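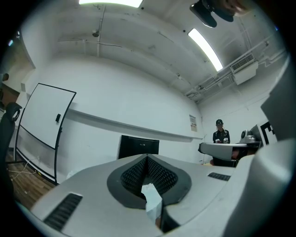
Hi all,

Quick reply to the Skoltcombe folks, then a few things for the rest of the Karnia club list. Sorry it's so long - I had two coffees and a free evening!

> We're hoping to start a student project with hand-held grippers next term. How many demos did you need before your policy did anything useful? And do you let beginners record, or only people who have practiced?

We had 131 good demos of the cord task when the policy first did something I'd show my parents. I'd plan for 400 if you can stand it. The early ones were mostly us learning to slow down, and I ended up throwing a lot of them away. The finger pads are grippy enough for paper, so start people on crumpled tissue and let them get silly with it for an hour.

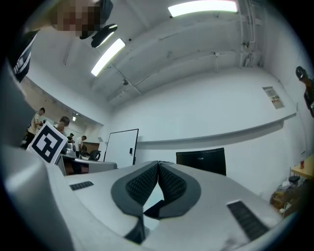 And yes, let beginners record! Just keep their files in a separate folder until someone has watched them back. Our worst habit was swinging the marker cubes out of sight, and you can't fix that later (believe me, I tried for a whole weekend).

For our own people: the Siddiqui Cup rules are out, and household objects are in. That means the hair dryer stays on the practice list, cord and all. I know it's everyone's least favorite. Two hands, one gripper each, and please don't grab the cord right by the plug.

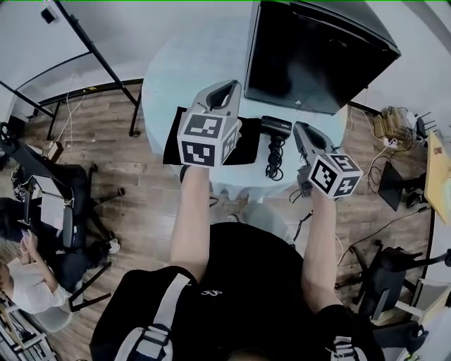

Plotus, our sorting script, now skips any episode with a tracking gap, so check the log before you swear your best run has vanished. It's sitting at 3163 episodes in total, counting all the junk from the fall.

Next session is Tuesday at 6. I still need someone to bring a power strip, and whoever has the spare battery charger, could you please put it back on the shelf?

See you there - and Skoltcombe, come visit anytime!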